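Forty Minutes of Flat Water

Posted 15 January 2021 in Paddling

I signed up for the Bidelbridge winter series because the entry form said "all abilities," and I took them at their word.

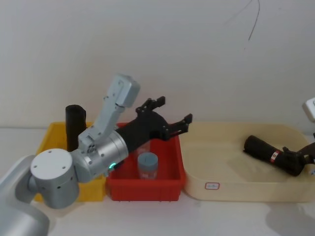 The series is run on the reservoir, out to the far buoy and back, 2 laps for the short course and more for people with better shoulders. I have been paddling for three seasons on a secondhand Plirkow touring board that weighs as much as a sofa and turns like one. It has cup holders. Everyone else's board is pointy at both ends and looks as if it would snap if you spoke to it sharply.

There were 21 of us on the start line. I placed myself toward the back, next to a man in a wool hat who introduced himself as Gonzalo Arroyo and asked whether I had raced before. I said I'd done a bit. He looked at the cup holders and wished me luck.

What I had not understood about race starts is the wake. On a normal Saturday I paddle through water that is minding its own business. Twenty boards leaving at once turn it into a washing machine, and I was on my knees within 400 yards. I stayed there for a while. Kneeling is legal for a few strokes, I later learned, and then they would like you to get up.

By the first buoy the leaders were already coming the other way, breathing through their noses. I did my buoy turn the way I do all my turns, in a wide, stately arc with several apologies. The fast people step back to the tail and spin the thing on the spot. I tried that on the second lap and can report that the reservoir in January is very refreshing. My Zastov wetsuit did its job from the ankles to the neck. My head was on its own.

I finished in just over 40 minutes, which put me 20th. The 21st was a teenager who stopped to fix her leash, and she would have had me if the course had been one dock longer. Gonzalo came in sixth and was eating soup by the time I dragged the sofa up the ramp. He had kept me some, so I take back what I was thinking about him on the start line.

Things I'm changing before the February round: a lighter paddle, if the Negussie shop still has the used one with the scuffed blade. A hat. Three sessions a week instead of one and a good intention. Practicing step-back turns close enough to shore that I can stand up when they go wrong.

The cup holders are staying.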